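Mini fridge raised off the floor: how to level it?
Asked by Faustine Lefèvre, July

The fridge is a small silver-grey one, kept up off the floor. It hums and the door drifts open. Floor to door bottom is 237 mm.
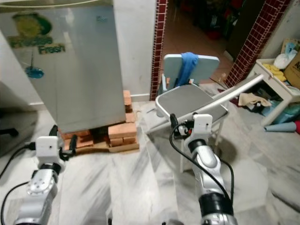
Dufour replied that a spirit level on the top comes first, front to back and then side to side. Aim for a slight backward tilt.

2 answers

Irkora
Empty the bowl off the top shelf before shifting anything. The wire rack lifts out too. 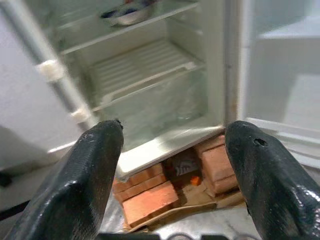 Does the hum mean the compressor is failing?
Usually it is vibration passing into an uneven base. Put 15 mm rubber pads under the feet and listen again.

Fadix
Loose stacks creep. Use one flat slab under all four feet and keep spare pieces clear of the door swing. 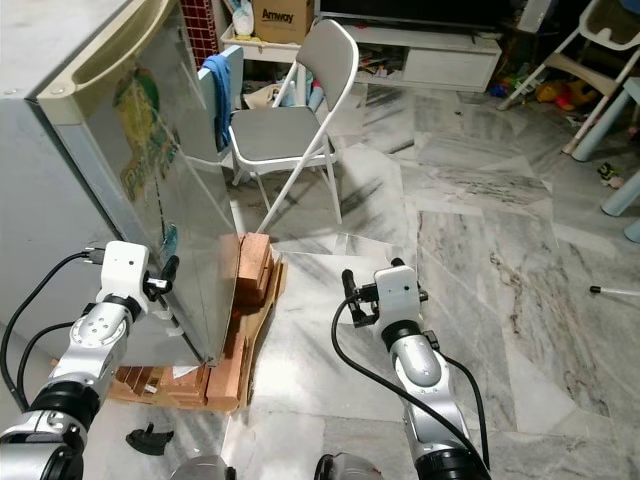
Dedska disagreed: a slab is overkill, just turn the front feet out a bit.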